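4 首次安装与放置

Fulholm 立式蒸汽挂烫机用户手册

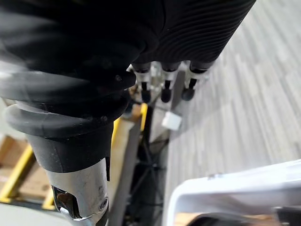 本章介绍从开箱到第一次出蒸汽的全部步骤。请在通电之前读完 4.1 至 4.3 节。型号标牌贴在底座背面,联系售后时需要提供标牌上的型号和序列号。

4.1 安装前的准备

选择一块平整、稳固的地面。底座四周应留出足够空间,便于蒸汽软管自由垂下。不要把底座放在长毛地毯、床垫或倾斜的地面上。

插座应为带接地的三孔插座,并能单独承担本机的负荷。请勿与电暖器、电水壶等大功率电器共用一个接线板。

确认包装内有以下部件:底座、水箱、伸缩支杆、衣架组件、蒸汽软管及喷头、毛刷附件、隔热手套、挂钩。隔热手套装在水箱旁的纸袋中,容易随包装一起丢掉。

注意:如果底座外壳有裂纹,或电源线护套破损,请停止安装,并与购买处联系。

4.2 组装支杆

1. 将底座放在地面上,进水口朝向自己。

2. 松开底座插孔旁的锁紧旋钮,逆时针转动即可,不必完全取下。

3. 把支杆较粗的一端插入插孔,插到底后会听到“咔嗒”一声。

4. 顺时针拧紧旋钮。用手轻摇支杆,底部不应有明显晃动。

5. 打开支杆上的两个卡扣,将支杆拉到所需高度,再把卡扣扣紧。

6. 把衣架组件套在支杆顶端,缺口对准支杆上的凸点,向下压到位。

7. 将喷头挂钩装在衣架下方的卡槽内。左手使用者可以把挂钩装在另一侧,卡槽两侧通用。

说明:调节高度时请一手扶住上段支杆,再打开卡扣。支杆收缩较快,可能夹手。

4.3 连接蒸汽软管

1. 检查软管接头内的密封圈。密封圈应平整地贴在槽底,没有扭曲。

2. 将接头对准底座上的出汽口,两个箭头对齐。

3. 向下按住接头,顺时针旋转至锁定标记。

4. 把喷头挂在挂钩上,软管自然垂下,不要绕在支杆上。

软管在使用中应始终高于底座。软管下垂成 U 形时,冷凝水会积在最低处,喷头会出现滴水或“咕噜”声。遇到这种情况,把喷头竖直举高片刻,让水流回底座。

警告:本机通电期间不得拆卸软管接头。拆卸前请拔下插头,等待机器完全冷却。

4.4 加水

1. 握住水箱提手,垂直向上提起。

2. 把水箱倒置,旋开底部的水箱盖。

3. 注入冷的清水,水位不得超过 MAX 线。

4. 拧紧水箱盖,擦干水箱外壁。

5. 将水箱放回底座。少量水流入底座并伴有气泡声,属于正常现象。

自来水硬度较高的地区,建议使用纯净水,或纯净水与自来水各半。不要加入香水、衣物柔顺剂、醋或烘干机中收集的冷凝水。这些液体会在加热室内留下沉积物,也可能在衣物上形成黄斑。

使用 Nandix 滤芯的机型,请先将滤芯在清水中浸泡 16 分钟,再装到水箱盖内侧。滤芯未经浸泡,前几次使用时水流会偏慢。

4.5 第一次通电

首次使用时,加热室内可能残留少量出厂检测用水,喷头会带出细小的白色颗粒或轻微气味。请先空喷一次,再熨烫衣物。

1. 确认旋钮处于“关”的位置,将插头插入插座。

2. 把旋钮转到最大挡,指示灯亮起。

3. 等待喷头出汽。预热时间与水温有关,冬季会稍长。

4. 戴上隔热手套,握住喷头手柄,让蒸汽对着空处连续喷出 3 分钟。

5. 取一块不用的旧棉布,挂在衣架上试熨一遍。布面上没有水渍和颗粒,即可正常使用。

6. 将旋钮转回“关”,拔下插头。

警告:蒸汽温度很高,请勿朝向人或动物,也不要熨烫穿在身上的衣服。儿童应远离正在使用的机器。

4.6 挡位选择

一挡适用于真丝、雪纺和薄化纤。喷头与衣料保持一点距离,不要直接贴在布面上。

二挡适用于羊毛、针织和混纺。羊毛衣物建议从反面熨烫,完成后挂起晾透再收入衣柜。

三挡适用于棉、麻和较厚的窗帘。Kurek 毛刷附件可配合三挡使用,刷毛能撑开纤维,让蒸汽更容易穿过。安装附件前应先关机,待喷头冷却后再扣上。

皮革、绒面革、涂层雨衣和标有“不可蒸汽熨烫”的衣物不适用本机。拿不准时,先在内侧缝份处试一小块。

4.7 使用后的收存

1. 关机并拔下插头,等待底座冷却。

2. 取下水箱,倒掉余水。

3. 旋开底座排水塞,将底座向一侧倾斜,排净加热室内的水。

4. 装回排水塞,拧紧。

5. 将电源线松松地绕好,用线扣固定。不要紧紧缠在底座上。

6. 收低支杆,把机器放在干燥、不结冰的地方。

两次使用之间间隔超过 7 天时,务必排空加热室。累计使用达到 800 次后,请更换软管接头密封圈,备件可通过 Rivgate 售后网点订购。

4.8 安装阶段的常见问题

指示灯不亮:检查插座是否有电,水箱是否放到位。水箱未压下时,安全开关不会接通。

指示灯亮但不出汽:水箱可能已空,或软管有弯折。加水后仍无蒸汽,请参阅第 7 章“除垢”。

底座周围有水:多为排水塞未拧紧。关机冷却后重新拧紧,擦干地面再开机。若水从外壳接缝处渗出,请停止使用并送修。

支杆自行下滑:卡扣没有完全扣紧,或衣架上挂的衣物过重。厚大衣应把支杆降低一段再熨。

喷头间歇喷水:水位过高,或喷头放平时间过长。将水位降到 MAX 线以下,竖直挂起喷头,待出汽平稳后继续。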